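Looking after enamelled and coated cooking pots

Tips on cleaning, heating and storing coloured pots, revised 15/11/2021

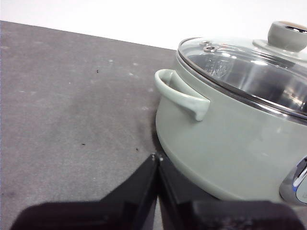 Wilfredo Tan writes that he had been scrubbing the brown ring inside his casserole with a scouring pad for years, and that the pad had done more harm than the ring. The glaze had gone dull all the way round at the level of the stock, and food now caught there first. He asks whether the shine can be brought back. It cannot. A dulled glaze is scratched glass, and no household product fills the scratches. The pot remains safe to cook in as long as no metal shows, but it will stain faster than before and should be soaked straight after use.

First establish what the pot is made of

Coloured pots fall into two groups. The first is enamelled: iron or steel with a layer of glass fused on at high temperature. The second is cast aluminium with a non-stick or ceramic-type coating, which is applied as a liquid and cured at a much lower heat. From the outside the two can look alike, particularly in a matt finish. Test with a fridge magnet on the side wall. If it holds firmly, the body is iron or steel. If it falls off, the body is probably aluminium. Do not test on the base, where many aluminium pots have a steel plate let in for use on induction hobs.

Weight is a second guide. Enamelled cast iron is noticeably heavy even when empty. Enamelled pressed steel is light and rings when tapped with a wooden spoon. Coated aluminium is light to middling and gives a dull knock.

Stains inside an enamelled pot

Tea-coloured stains are a film of cooked fat and starch. Cover the stain with hot water, add two level tablespoons of bicarbonate of soda to each litre, bring slowly to a simmer and hold it there for ten minutes. Turn off the heat and leave until the water is cool enough to put a hand in. Most of the film will then come away with a nylon brush. Repeat once if needed. A third round seldom removes anything the second has left.

White or rainbow-coloured marks are limescale and need acid. Use one part white vinegar to four parts water, cold, for no more than 15 minutes, and rinse well. Longer soaking can etch some enamels. Do not mix the vinegar and the bicarbonate. They cancel one another out, and the foam has little cleaning value.

Chlorine bleach is sometimes recommended. It whitens the stain but leaves the film in place, and it attacks any bare metal at the rim.

Stains inside a coated pot

Use washing-up liquid, warm water and a soft sponge. A burnt patch should be soaked for several hours and pushed off with a wooden or silicone spatula. Powder cleaners of any sort should be kept away, including the fine cream types. We tried Claneo paste on an old coated saucepan and it removed the stain along with part of the surface. The same paste on enamelled steel left no mark we could find.

The outside

Matt finishes hold grease in the texture, and a wipe with a damp cloth spreads it. Wash the outside each time the inside is washed. For baked-on drips, lay a cloth wrung out in the hot bicarbonate solution over the place for half an hour, then rub with the same cloth. On coated aluminium use washing-up liquid in place of the bicarbonate, which can darken bare metal. Pay attention to the underside of the handles, where drips collect and bake hard.

Heat

Start on a low setting and raise it after two minutes. Glass and metal expand at different rates, and rapid heating of an empty pot is the commonest cause of crazing. Medium is enough for browning in cast iron. High heat should be kept for boiling water.

Never put cold water into a hot pot. Let it stand on a trivet or an unlit ring until it can be touched.

In the oven, the limit is normally set by the lid knob or handle grips. Check the maker's leaflet. If it has been lost, treat plastic knobs as unfit for the oven.

Metal tools and stacking

Wooden, silicone and nylon tools suit both groups. A stick blender should not be run in either with its guard touching the base.

When pots are nested, put a layer between them. Felt discs are sold for the purpose (the Nadar ones are 24 cm across and fit most family sizes), but a folded tea towel does equally well. Store with the lid upside down or slightly open. A closed lid traps damp, and the bare rim of a cast iron pot will rust within a week in an unheated cupboard. A smear of cooking oil on the rim prevents this.

Chips

A chip on the outside of an enamelled pot is cosmetic. Dry it, oil it and carry on. A chip on the inside is a reason to stop cooking in the pot, as the edges continue to shed small pieces of glass. Touch-up enamels sold for baths and cookers are not made for contact with food.

On a coated pot, fine scratches can be lived with. Flaking cannot, and there is no home repair.

Dishwashers

Enamelled pots will survive the dishwasher but lose their gloss over time. Bare aluminium bases turn grey and leave marks on worktops and cloths. The grey can be reduced by boiling the juice of a lemon in a wide pan of water with the base standing in it, but it returns at the next wash.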